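What Is Felt?
Inton Children's Museum – Learning Pages 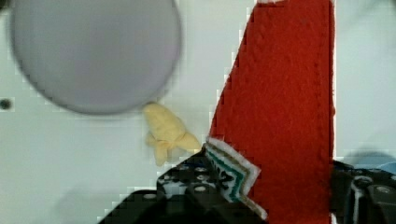
Felt is a cloth with a fuzzy surface. Most cloth is made by weaving or knitting threads. Felt is made by pressing fibers together until they tangle and hold.

Wool felt needs warm water, soap and rubbing. The edges of felt do not unravel when cut – this makes it a good first cloth for sewing. A line of small stitches will join two pieces.

The Judari Room has 119 felt objects on display. Children aged 8 and over may join the sewing table in September. Please ask for Snædís Damgaard.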